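Balovham talk – speaker notes, v3
Sat 5 April, afternoon slot. 25 min plus questions. Clicker is in the side pocket, spare battery too

OPEN
Don't do the bio. Say the title, say who the talk is for: people who already have an arm and not enough data.
Ask for hands up – who has driven a robot with a joystick for more than an hour? Who enjoyed it? Wait for the laugh, move on even if there isn't one.
One line on what we mean by "showing". Person does the task, we record hands and fingers, policy learns from that. Three ways to do it, going through all three.

WAY 1: PUSH THE ARM AROUND
Kinesthetic. Arm goes limp, you grab it and drag it through the task.
Good: the robot can definitely do the motion becuase it just did it.
Bad: your own arms are in every camera view. Tiring. Two arms at once is close to hopeless with one person, we tried it at Zusov with two people and they kept bumping elbows.
Still use it for single poses. Say that, somebody always asks.

WAY 2: REMOTE CONTROL
Leader arms, follower arms. Or headset and controllers.
Tell the Zusov story short. 72 demos in a full week, most of them the same drawer. Operators got good by the end of the week, so the first days look like a different person did them. Policy learned both styles and did something in the middle.
Lag slide. Don't read the numbers out. Just say you feel it in the fingers first.
No touch on our rig. People squeeze too hard, every time. We went through a lot of paper cups.
Cost: you need the robot there. One robot = one operator = one room. This is the bit that hurt us, slow down here.

WAY 3: HAND-HELD GRIPPERS
Main part of the talk, should be at minute 9 or so when I get here. If late, skip the lag slide next time.
Same fingers as the robot, but on a handle. No arm. Person walks up to the table and does the thing.
Marker cube on top of each gripper so we know where it is and which way it points. Cube and not a flat tag – when the wrist turns there's still a face to see. Repeat that, it's the question I got twice in July.
Head camera looks down at the hands. Both grippers need to stay in view, so operators learn to look at what they're doing with BOTH hands, even the one that's waiting.
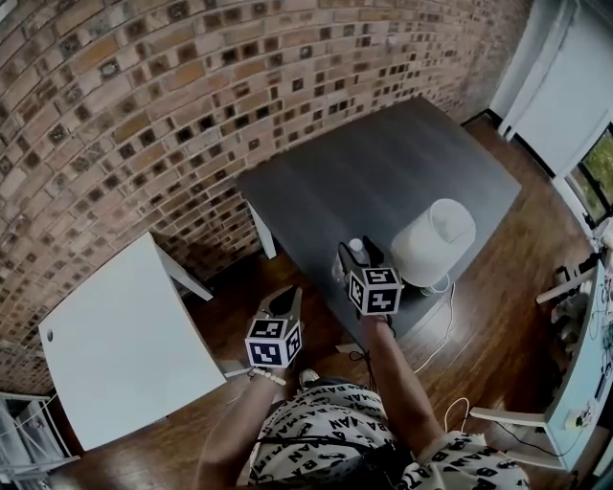 Speed is the thing to push. In one session on the Rakness rig we kept 161 demos. Same length of day as remote control, no robot switched on at all. Then say clearly: not a fair comparison, different tasks, different people. Somebody will call it out if I don't.

Small objects are where it pays off. Little bottles, caps, anything light that tips over if you come in crooked. With the hand-held you come in straight without thinking about it. On the leader arms people stop, back off, line up again, and all that hesitation goes in the data.

Real rooms too. Homes, offices, whatever light there is. Thái set was done this way, 6 rooms, furniture stayed where it was. Clutter is fine. Bad light on the cubes is not fine.

WHAT GOES WRONG
Go fast through these, one slide.
– Cube hidden behind the other hand. Most common by far. Fix is practice, and throwing the take away.
– Person reaches somewhere the robot can't. Human shoulders are very generous. We replay every demo in simulation and drop the ones that fail.
– Cables. Check there's slack before the take and not during.
– Two clocks drifting apart. Gripper says closed, video says still open. Clap the fingers together at the start of each take so you can line them up after.
– Operator drops the thing and catches it with a finger. Nice save, useless demo.
– Going too fast. People get quick after lunch. Robot can't keep up, slow the replay down or ask for it again.

Retries: keep them or not? We keep them if the person recovers using only the grippers. Policies trained with no recoveries just freeze after a miss. Show the freeze clip, 7 seconds, no sound.

MIXING
Hand-held for the bulk, remote control for a small top-up on the real arm. Top-up fixes the stuff the arm does diffrently – weight, stiffness, where it sags. Don't promise a ratio. I don't have one I trust.
If they ask about pushing the arm around as the top-up: works ok, slower, camera problem again.

HOW WE BRIEF A NEW OPERATOR
Ten minutes of free play, no recording.
Then one easy pick and place until they're bored with it.
Then record. Toss the first batch whatever it looks like.
Tell them what the object is for and let them choose the grasp. Scripted grasps came out stiff.

CLOSE
Back to the three ways slide, leave it up for questions.
Calibration sheet link is on the last slide, leave that one up if they want photos.
If no questions, ask them what they do about wrist limits. I really want to know.
Return the mic pack!!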